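README: Rudbridge handheld gripper pair, care notes

Hi! I'm Katalin Tóth and I look after the Rudbridge pair at our Morinby bench. These notes cover fingertip pads, bushings and cables, plus the little tabletop setup we check them on (white bin, something yellow to pick up).

Pads first, they're the part that goes! I log wear at the start of a session and I'm picky about peeling edges. Plaretti pads go on with the block screws out, so don't try to slide one in from the side (I did, twice).

Last revised 30 Jun 2020, at session 122.

Pad wear on the open fingers, then the bench: 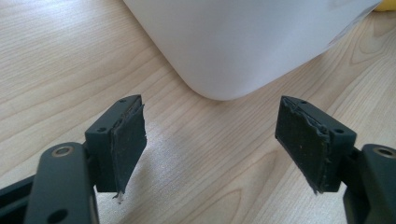
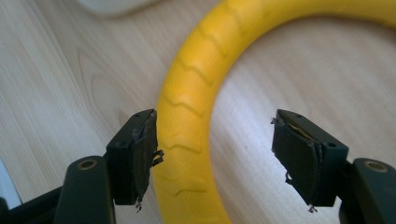
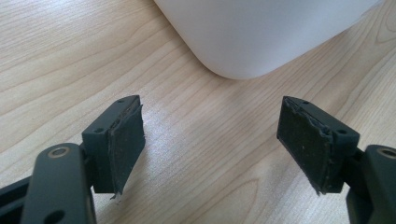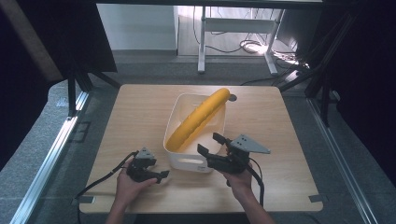 Old adhesive comes off with a plastic scraper, then an alcohol wipe. Let the new pad sit overnight under a clamp. Spares are in the Kelemen drawer, bag 38, and please write down what you take!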